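Small drawer organiser for jewellery -- do you keep rings in it?

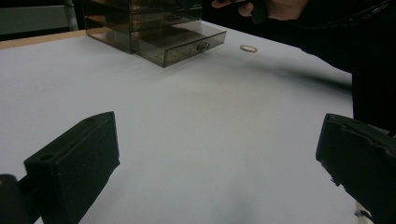

Re: Small drawer organiser for jewellery

kordestani80
February 24, 2022
Hello all. I have bought the smoky plastic organiser with the little faceted knobs, for my dressing table. It is see-through, so I thought I would find everything quickly. But my rings slide to the back each time I close a drawer. Do you put something inside? I have 7 rings and not much else, only 2 chains from my grandmother.

Vastwood_Sorcha
Cut a piece of felt for the bottom of the drawer. I did it with mine and the rings stay where I put them. The lowest drawer is best for rings, in my opinion, as you can pull it out and look from above.

holtstead_m
I do not agree with Sorcha about felt. It collects dust and you must wash it. I use a strip of foam with cuts in it, and each ring stands up in its own cut. Please check the height first, these drawers are shallow.

Vastwood_Sorcha
Foam is dusty too! Mine was washed 3 times in all these years, it is not a big work.

davell
For gold I would not use a see-through box at all. A closed wooden box is better, and it looks nicer in a bedroom.

kordestani80
Thank you for the answers. Davell, I had a wooden box and I never opened it -- so I wore the same ring always. I will try felt first, I have a green piece left from a cushion. Sorcha, do you glue it or does it only lie there?

Vastwood_Sorcha
It only lies there. Cut it a little bit too big and press it in the corners.

holtstead_m
And when it is full of dust, ask me for the foam.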